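Ultan Gallagher
@ultang_builds

OK, robot chores thread, since half of you asked after my last one. Can machines do the boring stuff at home or in the shop yet? I have opinions and I'm way too excited about all of them.

1/ Picking up a thing you already know, from a spot you already know: yes! I've watched arms do this for hours and I still grin every time.

2/ Small light stuff is where it gets fun. Two fingers, one little white piece, and a whole lot of table to miss it on. A yellow bin sounds like an easy target until you try to program "put it away."

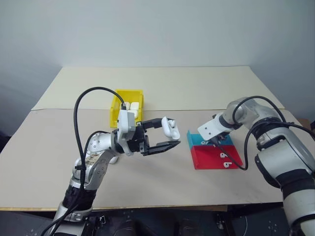
3/ So can I buy something today that will tidy my kitchen counter?
You can't, at least I haven't found one. Robot vacuums and mops are great at floors, but clutter on a counter changes every day and that's still lab work.

4/ Shop floor is further along. Senan Ó Conaill runs the packing line at Clandwood and told me their arm did 1,782 parts in one shift. Same part, same tray, all day long.

5/ Then they swapped the tray and spent the afternoon re-teaching it. (Senan was less thrilled than I was.)

6/ Laundry? I want it so badly. Towels maybe, slowly. Fitted sheets, forget it, I can't fold those either

7/ My guess for December: still loading my own dishwasher, still watching every arm video you send me. Keep them coming!!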